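Plusmont Makers Board > Automation > Rules, standards, good practice

Thread: House rules for hand-held gripper recording in private homes (draft, please comment)

Posted by yaasen
Tuesday, November 23, 2021

Good evening everybody. I write this in my second language, so please ask if a sentence is strange.

Since May I coordinate the home recording for a small project called Lovero. People work with a hand-held gripper in their own rooms and pick up ordinary things, and the recordings are later used for training a robot arm. We have a safety sheet for the workshop, but for homes we have only one page, and it is mostly about batteries. I was asked to write something better. I have read what I could find on industrial robots, and most of it speaks of fences and emergency stops, and this does not help a person who sits beside a bed with a box of jewellery.

My draft has these rules so far:

1. Before recording, take away everything with a name, an address or a face on it.
2. The operator keeps one hand on the handle for the whole recording. If you must let go, stop the recording first.
3. The cable goes away from the work area, never across it.
4. Small objects are allowed only if the owner agrees for each object.
5. No object of high value. I have written a limit of 4,000 kronor for everything on the surface together.
6. Nothing is moved by the free hand while the gripper is holding something.
7. Each recording is watched once by the operator before it is sent.

Rule 5 is the one I am least sure about. The jewellery tasks are the reason for it. They are very useful, because a bracelet changes its shape when you pinch it and a necklace does so even more, but they are also the tasks where people worry.

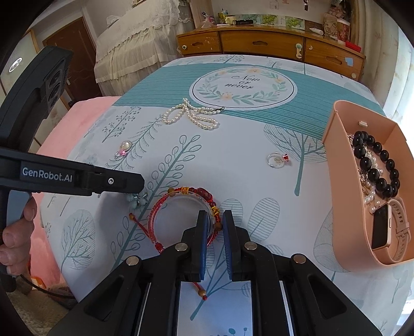 With beads I ask the operators to close the fingers slowly and on the edge of the loop, and to lift only a little at first. Elastic or cord, it does not matter, you treat it as if it could break. Pearls I would like to put in a separate rule, but I do not know enough about them. Is there somebody here who handles such things for work?

I also wonder about the background. In a bedroom there is always more in view than the bed: the furniture, things standing on a dresser, a second bed. Do you ask people to tidy the whole room, or only the surface where they work?

With thanks,
Ylva

---

Posted by nillon_bench

Good that someone writes this down. Some comments from me.

Rule 2, yes. Make it the first one.

Rule 5, I disagree. A limit in money is difficult to use. People do not know what their things cost. A ring from a grandmother can be worth nothing in a shop and everything to the family. I would write "nothing you would be sad to lose or break" and stop there.

Rule 7 is nice but people will not do it after the second week.

---

Posted by sanziana_r

I was a jewellery repairer for 8 years before I changed to automation, so I try to answer the pearl question.

The surface of a pearl is soft. Metal will scratch it, and so will a hard stone if the two rub together. Therefore I would not let pearls and rings be gripped in the same pile. On a cotton sheet, lying apart from each other, I have no objection. In a box all together, with chains, I would not put the gripper in at all until a person has loosened the tangle by hand. The silk thread inside a necklace is the weak point. If you lift a long strand by one place only, the whole weight pulls on the knots there.

My suggestion for your text:

"Pearl strands are lifted near the clasp or slid along the surface. They are not lifted from a tangle."

For rings I have seen more stones become loose from squeezing across the setting than from falling. Grip the band.

Sânziana

---

Posted by mwallin

I read the draft two times. It is clear, but I think it mixes three different things: safety of the person, care for the objects, and privacy. When everything is in one list, people remember the one that annoyed them and forget the rest. Could you make three short lists?

About the background. At Petrenko we asked people to tidy the whole room, and the result was bad. Everybody sent us recordings of rooms that looked like a hotel. Then the arm came to a normal home and was confused by a blanket. So now we say: leave the room as it is, but walk through it and remove papers, medicine labels, screens which are on, and photographs of people. Framed pictures of plants or landscapes may stay. Bedding stays as it is, also if it has a pattern or a text on it. A patterned sheet is good training material, I would even ask for it.

Watches and phones deserve their own line, I think. A dark screen is fine. A screen that wakes up and shows a message is a privacy problem, and it can wake up just from being touched. We say switched off completely, not only sleeping.

Märta

---

Posted by nillon_bench

@mwallin I cannot agree about leaving the room as it is. You say "remove papers, labels, photographs" but who checks this? On a crowded dresser there are bottles and bags, and some of them will have a chemist's label turned half to the camera. It is easier to say: cover the dresser with a cloth, or turn your back to it.

---

Posted by mwallin

If you cover everything you have removed the thing we need. A dresser with many objects on it is what a home looks like. I accept that it takes time to check. We count ten minutes for the walk-through and we pay for them.

---

Posted by nillon_bench

Paying for it is the difference then. Most small projects do not.

---

Posted by yaasen

Thank you, this is more help than I hoped for.

Märta, yes, three lists. I have started already and it reads better. I had not thought about the screens waking up, and this goes in tonight.

Sânziana, may I use your sentence about the clasp word for word? And the one about the band.

On the money limit I am not decided. Our insurance wants a number, and "sad to lose" is not something they can write in a contract. Perhaps both: the number for the contract, the other sentence for the people.

---

Posted by sanziana_r

Of course, use both.

One more on your rule 6. I would make it softer. If a cord end or a loose chain hangs down from the piece and is going into the open parts of the gripper, the operator must be allowed to stop and free it by hand. The way it is written now, a careful person would wait and watch it get caught.

---

Posted by b_lindholm

I come from the industrial side and I have maybe an unpopular opinion. Rule 2 is good but you have nothing about the operator's body. A hand-held gripper is not heavy for one minute. For a whole afternoon of bending over a low bed it is another matter. We had a colleague with a wrist in a bandage and it was not from any accident, it was only from repeating. In our last project we went through 1,554 recordings and the pain complaints came nearly all from beds and floors, not from tables.

Please add: a break after a fixed time, change of hand if the handle permits it, and sit -- do not bend -- when the surface is low. Also the floor. A fluffy rug and a cable are a bad pair, because you do not see the cable in it when you stand up.

Borghild

---

Posted by viola_s

Small question from a beginner. Is it permitted to record on another person's bed, with their things, if they said yes in general but are not at home? My flatmate said "use whatever you like".

---

Posted by mwallin

For me no. "Whatever you like" is kind but it is not a consent to have your jewellery in a data set. Show her the objects, or send her a list, and get a yes in writing. It takes one message.

---

Posted by nillon_bench

Here I agree with Märta, please note the date.

---

Posted by yaasen

Viola, I would say the same. And I see now that my rule 4 says "the owner" without saying how the owner agrees. I change it to "in writing, before recording".

The new version, still a draft:

PERSON
One hand stays on the handle during the recording.
Sit when the surface is low. Take a break between tasks. Change hand if you can.
Check where the cable lies before you stand up, in particular on a rug.

OBJECTS
Written yes from the owner, for each object, before recording.
Nothing that you or the owner would be sad to lose. Total value under the limit in the contract.
Bead bracelets: close slowly, on the edge of the loop.
Rings: grip the band.
Pearl strands are lifted near the clasp or slid along the surface. They are not lifted from a tangle.
If something hangs into the gripper, stop, free it by hand, begin again.

PRIVACY
Walk through the room first. Remove papers, labels, photographs of people.
Watches and phones switched off completely.
Watch each recording once before you send it.

Borghild, which time do you use between breaks? I would like to write a real number there.

---

Posted by b_lindholm

Twenty minutes at a table, and half of this at a bed. People complain that it is too short, mostly the ones under thirty.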